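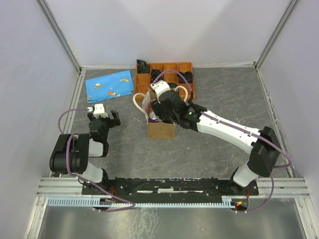 **Figure 2.** Two-arm cell during a box task. The right gripper reaches into the cardboard box; the left is open and clear of it.

## 4. Rules for a shared cell

### 4.1 What the old rules covered

The house rules we inherited at Gratusstead ran to two pages and were mostly about people. They told the operator where to stand, when to wear shoes, and whom to call. On the subject of two arms bolted to the same rail they had one sentence: "Arms should not collide." We have no quarrel with it as a statement of values. As a rule it is hard to follow, and it gives an auditor nothing to check.

Published safety standards help with the larger questions, such as guarding and stopping, and we do not try to improve on them. Our interest is in the smaller matters that fall between a standard and a lab's habits: where the idle arm waits, how a cable is routed, what may be left on the mat. These are the things that spoiled our sessions. In the log kept by Perihan Akgül before the rules were revised, 206 of 387 stopped sessions were put down to one of them. The category "operator, other" accounts for much of the rest and will not be discussed further at the request of the operators.

### 4.2 The idle arm

The first rule concerns the arm that is doing nothing. When one gripper is inside a container, the other must stay outside it, jaws open, and must not cross above the container's rim until the first has withdrawn. Figure 2 shows the arrangement with the right arm at work. We do not ask for the idle arm to be sent home, as the Vellier draft did. Going home takes time, and an arm on its way home is a moving arm, with all the opinions about elbow room that this implies.

The rule names a volume and leaves the posture to the operator. Sebastián Farías had proposed a list of approved waiting postures, and a trial version was posted on the cell door in February. Operators learned the first posture on the list and used it for everything, including tasks where it put the elbow exactly where the other arm wanted to be. The list was taken down.

### 4.3 Cables

Both arms in Figure 2 carry a cable that arches away from the mount on the gripper. Slack of this kind is needed at the wrist and unwelcome nearly everywhere else. Rule 2 therefore asks the operator to move each arm through the full reach of the task, by hand or at low speed, before a session opens, and to watch the cable instead of the gripper. This is harder than it sounds. People like to watch the gripper.

A loop hanging below the rail is allowed if it clears the moving joints through that whole motion. An earlier wording banned loops altogether – a tidy rule, which was met by pulling the cables tight, which was then met by the connectors. Beathag Yule rewrote it the same afternoon.

### 4.4 Loose matter on the mat

Boxes with handles raised a small dispute. The box in the figure has a rope handle standing up from its left side, and a thin string lies on the mat nearby. A strict reader of our first draft would have cleared the string and cut off the handle. Clotilde Renaud objected that handles and strings are what the tasks are for, and that a cell in which nothing can snag teaches us very little about the places where people keep their things.

The present wording separates task objects from leftovers. Anything on the mat must be entered on the session sheet, however minor it looks. Items held for other tasks may stay in the cell, as with the divided tray and the folded cloth toward the back, provided they too are entered. A listed string is a task object. An unlisted string is a stoppage, even if it is the same string.

### 4.5 Adoption

The revised rules took effect on Dec 3, 2018, at Gratusstead and at the Sastivthorpe site, where Valeriano Moya keeps the master copy. The two sites still differ on who signs the sheet when the operator changes during a session. Sastivthorpe wants both signatures; Gratusstead accepts the second. We report the difference without settling it, and the template in Appendix B has room for two names.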